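The cupboard under the sink, finally

OK so quick one, it's late and I have a load going. I said back in December I'd do the under-sink cupboard and the shelf over the washer and then I didn't, and then last night something in there tipped over and the whole kitchen smelled like fake lemon. So. Tonight.

Took everything out first. Everything. Put it on the floor on an old towel, then ran out of towel. Where does it all come from. Three half-gone sprays for glass. Two boxes of dishwasher tabs, both open. A sponge still in the wrapper, stuck to the wrapper. A candle?? Shoe polish in a color I don't own shoes in.

The shelf liner was done for. Peeled up at one corner and sticky where the lemon stuff got under it. Scraped it off with an old store card, hot water, bit of baking soda, left the doors open for a while with the fan going. I had a roll of liner left from when we first moved to Remstead and it was just long enough if I didn't care about the back two inches. I did not care about the back two inches.

Pipe was dry, by the way. Ran my hand along it twice. I always think it's going to be leaking and one day it will be.

Then the sorting. My piles:

Keep, use every week
Keep, use sometimes (garage)
Use up first, no buying more
Out

The "use up first" pile was way too big. I am bad at this. I see a deal and I get a second one and then forget the first one is back there behind the bucket. So new rule, taped inside the door: if it isn't empty it doesn't get replaced. We'll see how long the tape lasts.

For the garage stuff I got one of those Prollel bins with the snap lid, 16 bucks, which is too much for a bin but the cheap one I had before split down the side. It holds the floor wax, the drain thing, the plant food and the big bag of rags. Lid closes. Just.

Under the sink itself I went with two trays. Left tray is dishes, right tray is surfaces. Bucket in the middle with the gloves and brushes in it. Trash bags on the door in the little rack that came with the Zikell cabinets, which I have been ignoring for years becuase I thought it was for lids. It might be for lids. It's for trash bags now.

Laundry shelf next. Easier, less stuff, but the tall bottles have always been a pain. Shelf is too low for them to stand up with the caps on, so I used to keep them on top of the washer where they walk toward the edge on spin. Tried them lying down in a deep tray with the caps all facing out, so I can grab one by the cap end and pull. Works so far! Only put the ones with proper tight screw caps in there. The old squirty one stays upright on the machine until it's gone, it dribbles.

Also I like that the colors are what I go by now. I never read the labels anyway. Blue is his-and-hers regular, white is for towels, orange is orange.
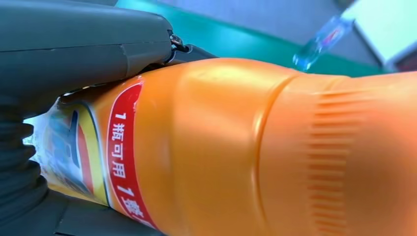
The big orange one on its side. Love those chunky ridges on the cap.

Wiped down the washer top while it was clear. Found a sock behind it, and a dime, and the key to the bike lock I replaced last summer. Of course.

What went out: one full bag, mostly empties and near empties I'd been "saving." Rinsed what could be rinsed for the recycling. The old paint thinner and the mystery can are in a box by the door for the drop-off place out past Adeyemi, they only take that stuff in the morning so I have to actualy remember it on the way out.

Still to do, writing it here so I see it:

a hook for the dustpan
longer piece of liner for the back two inches (fine, I care a little)
something flat for the ironing spray and the lint rollers
use up the glass sprays, all three, start with the ugly one

Washer just beeped. Towels. Going to bed after that.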